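The Fludovard Teaching

October
By Lieselotte Ackermann

The Fludovard Teaching is a small body of mystical writing about light, breath and what its followers call "the lending", the idea that a person never owns their inner strength and only has the use of it for a while. I first came across it in a second-hand shop in Petlow and I've been muddling through it ever since, so please take this entry as the work of a fond reader and no sort of scholar.
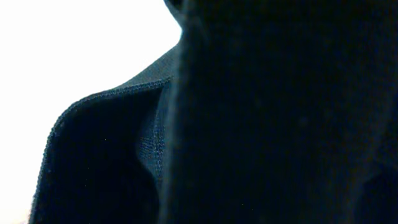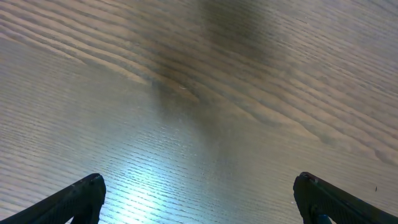 Dark cloth first, then pale wood grain.

Blöndal, writing to me after an earlier version of this entry, felt I had made the lending sound far too gloomy, and said that the older readers took it as a cheerful thing, a bit like having the run of somebody's garden for the summer. I've come round to that view, mostly. The opening leaf does talk a lot about debts, though, and I still think a gloomy reading is allowed!

Origins

The text comes down to us as 13 leaves, each one meant to be read aloud at a single sitting. No author is named. The usual story is that they were spoken by several people over one winter and written down afterwards, which would explain why the voice changes so much (the fourth leaf is all thunder, and the fifth reads like a letter to a favourite aunt). The copy I own is a later printing of 157 pages, and most of that is notes by an editor who signs only as Allari and who argues with the text on nearly every page. I'm very fond of Allari.

Main ideas

Light, in the Teaching, arrives in 5 "measures". The first is simply waking up. The second and third have to do with patience and with speech, and I find them the easiest to follow. The fourth is called the narrow measure and I have never met two readers who agree on it – Allari thinks it means grief, and I lean towards silence. The last is the handing back, when whatever was lent goes out again to other people.

There's no heaven to speak of, and no punishment either. A person who refuses to hand anything back is said to "grow heavy", and the matter is left there.

Practice

Followers read one leaf on a Thursday evening, out loud, and then sit quietly for roughly 30 minutes. Some hum. The text doesn't ask for humming anywhere, as far as I can find, but the habit seems to be an old one and it's rather lovely once you stop feeling silly. Reading alone is allowed, though the notes to the ninth leaf grumble about it.

Disputed passages

The twelfth leaf breaks off halfway through a list of greetings to the morning. Two endings are in use. The longer one, which Allari prints in small type with a very sniffy footnote, adds a blessing on rivers, and I read that one at home.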